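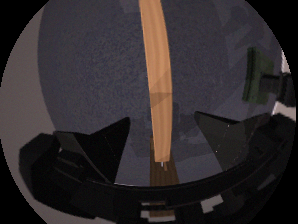
7. Running the Open Day Demonstration

The open day demonstration lets visitors drive the simulated arm from the visitor desk and watch it on the two wall screens. It uses the same Roltari software as the training course, with a shorter menu and slower speed limits. The left wall screen carries the gripper view, with the two pointed black fingers standing on either side of the wooden stick. Straight edges look bent near the outside of this view. Visitors often ask about the bend, and it is a setting of the simulated lens, so leave it alone. The right wall screen carries the overhead view. This section covers setting up the desk, running a turn, and closing down. It assumes that Roltari has been installed as described in Section 3 and that the host has done the pick exercise at least once.

7.1 Before the doors open

You will need the host computer, the visitor controller, both wall screens, and the demonstration key. The key is the small file supplied by Pidach with each site license. Without it the software opens in course mode, and visitors can reach the scene editor.

1. Switch on the wall screens first, then the host computer.

2. Log in with the account named "visitor". Do not use your own account.

3. Plug the visitor controller into the front of the host computer. The light on the controller turns steady when it is recognized. If it keeps blinking, unplug it and try the next port.

4. Start Roltari and choose Demonstration from the opening menu.

5. Select the scene called Feron. The Barbosa scene is also on the list, but it takes much longer to load and is meant for the training course.

6. Wait until the status line at the bottom of the host screen reads Ready. On the older host computers this can take almost 150 seconds. The wall screens stay black during this time.

7. Press Home on the host keyboard. The arm moves to its starting position and the gripper opens.

8. Run one complete turn yourself, from start to reset, before letting anyone in.

Note: If the wall screens come up swapped, open Views on the host screen and choose Exchange. Do not swap the cables. The software remembers which screen is which, and a cable swap will be undone at the next restart.

CAUTION: The visitor controller also works with the real arm in the workshop if both are on the same network. Before step 4, check that the workshop arm is switched off at its own panel and that the key has been removed. Setting the workshop arm to Pause is not enough.

7.2 Setting the limits for visitors

Roltari opens with the limits used at the last session. Check them every time, even if you ran the last session yourself.

1. Open Limits on the host screen and enter the host code.

2. Set Speed to Low.

3. Set Gripper Force to Medium. At Low, the object can slip out of the fingers during a lift, and visitors take this as their own mistake.

4. Turn on Table Guard. This stops the fingers just short of the table surface. The controller shakes lightly when the guard is reached.

5. Turn on Auto Reset and set it to 396 seconds. This is the longest turn that the demonstration menu allows.

6. Press Save, then Close. The Limits window must be closed or the controller will not respond.

The host can shorten the turn at any time from the same window. When there is a line at the door, a shorter turn is better than skipping the practice described below.

7.3 Giving a turn

One visitor drives at a time. Others may stand behind the yellow floor line, where both screens can be seen. Small children may sit at the desk with an adult beside them.

1. Ask the visitor to sit down and rest both hands on the controller without pressing anything.

2. Press Start Turn on the host keyboard. The timer appears on the host screen only.

3. Let the visitor move the arm freely above the table for a short while. Most people push the sticks too hard at first. Say so once and then let them find the right touch.

4. Ask the visitor to look at the overhead view and bring the gripper over the long part of the object.

5. When the gripper is over it, ask the visitor to change to the gripper view for the last part of the approach. The open gap between the fingers is what they should watch. If the object is lined up with the gap, they can go down. If it crosses the gap at an angle, they should turn the wrist first with the two shoulder buttons.

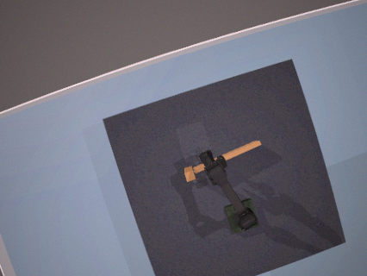 6. Have the visitor lower the arm slowly until the controller shakes, or until you tell them to stop. The shadows on the table help here — as the gripper comes down, its shadow and the gripper draw closer together. People who have trouble judging height on a flat screen usually do better once they have been told to follow the shadow.

7. Ask the visitor to squeeze the right trigger to close the fingers, and to keep it squeezed.

8. Raise the arm with the left stick. If the object comes up with it, the pick counts as complete. A green bar appears on the host screen.

9. Let the visitor set the object down anywhere on the dark panel and release the trigger.

10. Press End Turn. The scene resets and the arm returns to its starting position.

Note: The object does not have to be held at its balance point. A grip near one end will usually lift it, though the heavy end will hang down and swing. Visitors enjoy this, and it does no harm in the simulation.

Note: If a visitor lets go of the controller in the middle of a move, the arm stops where it is. It does not drift. Press End Turn only if they do not want to continue.

CAUTION: Do not take the controller out of a visitor's hands while the arm is moving. Press Hold on the host keyboard first. A held arm can be handed over safely, and the next person can carry on from the same position.

7.4 Talking visitors through the screens

The demonstration can be run in silence, but it goes better with some talk. Keep it short and speak to the people behind the line as well as the person at the desk. The points below are the ones that come up most.

The scene is a simulation. Say this early. Some visitors look around the room for the table and are disappointed later if they find out by themselves. The real arm may be seen in the workshop during the guided walk, if one is offered at your site.

The two views show the same table at the same time. One follows the gripper and the other looks down from above. Visitors who stay with one view for the whole turn tend to miss the object, and it is fine to remind them to look across.

The software keeps no record of who drove. It stores the path of the arm for each turn under a turn number. If a visitor does not want the path kept, press Discard in place of End Turn.

Do not promise that the real arm would do exactly the same. In the workshop the surface, the object and the fingers all behave a little differently, and the training course spends a whole session on this.

7.5 If something goes wrong

The arm does not move when the sticks are pushed. Check that the Limits window is closed. If it is, press Home. If the arm still does not move, unplug the controller and plug it in again.

The fingers push the object off the panel. Press End Turn and then Start Turn. The object goes back to its place. The visitor keeps their turn, and the timer starts again from the beginning.

The overhead view freezes while the gripper view keeps moving. Open Views and choose Refresh. This does not disturb the turn.

The arm shakes when it is held low over the table. The visitor is pushing down against the Table Guard. Ask them to ease off the stick.

Both wall screens go black during a turn. Wait a short time before touching anything. If they do not return, close Roltari from the host screen and start again from step 4 in 7.1.

7.6 Closing down

1. Press End Turn if a turn is still open.

2. Choose Export from the session menu if your site keeps the paths. The file is named with the date of the session, for example 2026-08-17.

3. Close Roltari and log out of the visitor account.

4. Unplug the controller and wipe it down. Store it in its case with the cable coiled loosely.

5. Switch off the wall screens.

6. Tell the workshop that the controller has been put away. The workshop arm may then be switched on again.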